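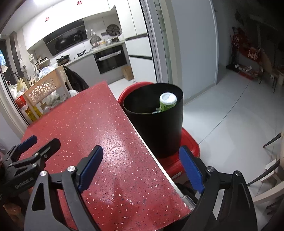
Bottle in the black wastebasket, kitchen through the sliding door

To: Skokano house and kitchen list
Subject: Re: Clearing the table, the two-basket method
Sent: 16:40

I have read the message below twice now and I'm still not persuaded. My comments are underneath each bit.

> I've been following the Radora tidying booklet since December and it has
> changed how we do the kitchen table. You put a small wastebasket ON the
> table, work through the pile from front to back, and everything you pick
> up is either kept or dropped straight in. The whole table takes five minutes.

Five minutes for whose table? Mine is red speckled stuff, which hides crumbs very well and does nothing at all to hide shopping. I grant that having the basket within arm's reach saves walking. But a wastebasket spends its life on the floor, and I'd want its bottom wiped before it goes anywhere near where people eat. The booklet doesn't mention wiping, unless it's in the part you left out.

> The trick is that you never make a third heap. Keep or bin.

And where does a plastic bottle go? Mine went in with its cap on, and bottles are collected separately at our end of Bukar. So out it has to come again, which makes a third heap whatever the booklet calls it. A tall bottle also fills a narrow basket in no time. Two of them and you're finished.

> Bags and nets are the worst offenders, so do those first.

Agreed that they're a nuisance. I don't agree about doing them first. Look at the state of a normal pile:

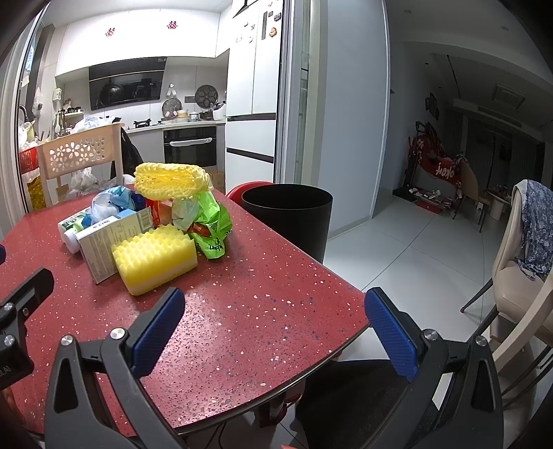

The pile on the table: sponge at the front, yellow fruit net on top

The net is easy, I'll give you that. It's on top and it's rubbish. The green bag is another matter, as I'm not throwing out a bag before I've looked inside it, and the same goes for the crumpled white and blue one. The sponge stays, obviously, but "keep" doesn't tell me where. It belongs by the sink. The box I'd have to read, and the print is small. By then the five minutes have gone and I've binned one net.

> We've saved some 40 minutes a week, easily.

Did you time it before you started as well as after? I ask because somebody on this list said much the same for the Mizuno drawer dividers, and mine are in the cupboard under the stairs.

What I do is duller. Kitchen things go back to the kitchen in one trip, then packets get opened or put away, then rubbish last, with the basket left on the floor. A jacket on the back of a chair can stay where it is. It isn't on the table.

If anyone has kept up the Radora way for longer than a couple of months, I'd like to hear how the bottles were dealt with. I'd also like to know whether the booklet is worth the postage.

Print this message | E-mail this message
Shares: 2 | Comments: 5

Recent on this list
Speckled worktops and what shows on them
Re: Re: Mizuno dividers, anyone want mine?
Bukar bottle collection, caps on or off
Wastebasket liners that don't slip down
Where do you keep the spare sponges?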